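4.2 Do shoppers pay more for stones?
Tassanee Intarasuk and Amnuay Meesuk
26 Sep 2021

Sellers of low-cost hair accessories often claim that rhinestones raise the price a buyer will accept.
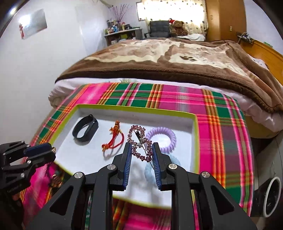 Figure 2. Hair clip with pink and clear stones in flower-shaped settings.

We doubt the claim. It rests mostly on the Lonness survey, which asked 165 shoppers what they would pay and never checked what they paid. Stated prices run high, and the survey had no plain clip for comparison. Our own records from 12 stalls at Kaewsai market in May show a gap between plain and stone-set clips, but it shrinks to almost nothing once stall location is included. Four stalls near the entrance account for most of it. Whether shoppers there like stones or simply pay entrance prices, our data cannot say.

Related sections
4.1 Stall location and asking price
4.3 Bargaining at Grisel

Contact: Grevuno Working Papers | Back to top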